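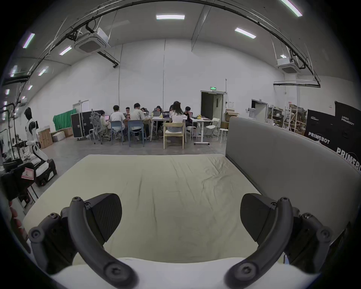
学生机器人项目的评分表里,权重最高的一栏通常是“任务成功率”。我的看法是,在一个学期的课程项目里,这一栏应当降到第二位,第一位留给示教数据的质量和记录。

先交代背景。我指导的课程叫“操作学习实践”,由Nesavstead学院开设,配套的社团项目代号Frade。学生用手持夹爪采集家务类操作的示教数据,训练策略,期末在统一的任务集上测评。任务集取自校际赛Skakico的家务组,去年的题目是叠放织物和整理床面。规则很短:每队提交700条示教,训练一个策略,现场运行,按成功次数排名。

问题出在“提交700条示教”这句话上。规则只规定了数量,没有规定什么算一条。去年各队交上来的数据,我和助教逐条看过一遍。一个队的700条里,有79条在夹爪接触织物之前就结束了,标签仍然写着“完成”。这个队的最终排名并不低。排名不低的原因也不复杂:现场测试只用一种布料、一种初始摆放,策略只要记住一段轨迹就能得分。换一块尺寸不同的毛巾,同一个策略会把夹爪闭合在桌面上方的空处。

有人认为竞赛本来就是如此,规则之内怎么得分都可以。竞赛可以这样办,课程不行。课程的产出是学生,学生离开课程时应当能回答一个具体的问题:这条数据为什么可以用,那条为什么不能用。成功率不检验这个能力。一个学生可以在完全不看数据的情况下,靠调学习率和增加训练步数把成功率提高几个点,然后拿到高分。

织物任务很适合用来讲清楚这一点。刚体抓取的好坏比较容易判断,夹住就是夹住,掉了就是掉了。布不同。布的状态没有简洁的描述,对折之后边缘差出两指宽,算完成还是算失败,需要事先写下标准。夹爪从哪一侧进入、夹住一层还是两层、松开时布角有没有被带起,这些都会进入数据,并且在训练时被平等对待。 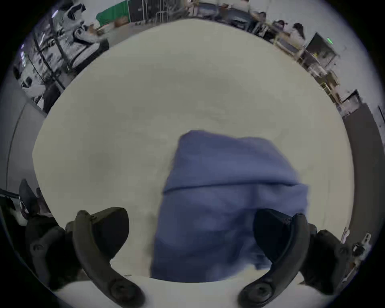
所以我要求每队在采集之前先交一页标注规范,写明起始状态、终止状态、允许的中间调整次数,以及作废条件。这一页占总分的比例,今年和现场成功率相同。明年我打算让它更高。

规范写得好不好,有一个便宜的检验办法:让两名没有参与采集的同学各自独立标注同一批数据,比较结果。两人分歧大的条目,要么规范没写清楚,要么数据本身有歧义。去年有一个队做了这件事,发现分歧几乎全部集中在“布是否铺平”这一条。他们把这一条改成了可以量的距离,重新标注,再删掉不合格的部分。数据量变少了,现场成绩没有明显变化,换布料后的表现好了不少。按当时的评分表,这部分工作得分为零。

反对意见里值得认真对待的有两个。

第一,数据质量难以打分,容易变成教师的主观印象。这个批评成立一半。“质量”作为整体确实难打分,拆开之后并不难:作废条件是否写明,作废条目是否真的剔除,时间戳是否对齐,夹爪开合量是否有记录,同一操作者是否占了过大比例。每一项都可以查。社团去年用的采集工具Drerance会在每条记录里写入操作者编号和夹爪开度,脚本跑一遍就能得到大部分结果。剩下的部分抽查,抽查比例事先公布。

第二,学生会失去动力。机器人动起来是这类课程最吸引人的部分,让学生花半个学期写规范、看回放,选课人数可能下降。我没有数据反驳这一点,只能说明目前的安排:策略训练和真机运行都保留,时间提前。第2周就用一小批粗糙的数据训练第一个策略,让它在真机上失败。之后再回头看数据,学生知道自己在找什么。如果把真机放到期末,前面的规范工作就只剩下文书的性质,这是我头一年开课时犯的错误。

还有一个较少被提到的问题是分工。按成功率计分的队伍,分工往往会固定下来:一两个人写训练代码,其余的人轮流采集。采集者被当作劳动力使用,不参与任何决定。到答辩时,问采集者某条数据为什么这样操作,回答多半是“让我这样做的”;问写代码的人,他没有碰过夹爪。今年的规定是每名学生都必须采集,也都必须做至少一轮剔除,剔除理由署名。执行起来很繁琐,登记表的格式改了几次,现在仍然有漏填。

至于Skakico的规则,我向组委会提过书面建议:测试布料在现场抽取,数据随成绩一起公开。前一条采纳的可能性较大,后一条涉及各队的意愿,估计还要讨论。在规则修改之前,课程和竞赛用两张评分表,参赛队的竞赛名次不计入课程成绩。新的课程评分表会在三月选课开始前贴到课程页面上,标注规范的模板和去年的作废清单附在后面。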